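Omis Two-Arm Table Kit, from Curndale
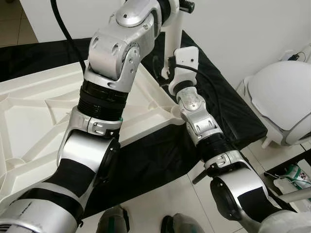

The Omis kit is made for small workshops and teaching rooms which want to start with two-arm handling and do not have a full robot cell. You get two arms, one controller box, the cables and the software on a memory stick. The arms are mounted side by side and both reach over the same table, so a big flat part can be held from two sides. We like to use large plastic parts for the first trials. A white tray with open ribs, laid on a black cloth, is a good beginning: the color difference is strong and the triangular openings give many places to take hold. Please use a cloth without shine. It may hang down over the table side, but keep it free from the arm joints.

What is in the box
2 arms with black sleeves, mounted and tested
1 controller box with power cable
2 end mounts, white
11 spare screws for the collars
1 printed handbook, 264 pages, English
1 hex key set

Setting up
Put the table against the arms before you tighten anything. The silver collar on each arm has two screws; turn them a little at a time, one and then the other. If the arm makes a small clicking noise in the first hour, this is normal and it goes away after the joints are run in. Lead the cables so that they have a soft curve in every arm position. A cable that is pulled straight will fail early, and we can not replace it under warranty.

Teaching a movement
Move both arms by hand to the wished position and save it in the software. One program can hold 100 positions. Older versions allowed fewer, so customers who have the first Omis should ask for the update, it is free of charge. Always run a new program at slow speed first and stay with one hand near the stop button.

Service
The joints need new grease after 1,000 hours of work. You can do it yourself with the handbook (chapter 9) or send the arms to our workshop in Clukthorpe. Please remove the end mounts before sending. Transport is paid by the customer.

Grippers are not included. We recommend the soft fingers from Kwofie, which fit on the end mount without adapter. For other makes please send us the drawing and we will check it.

Delivery time at the moment: orders received now leave in April.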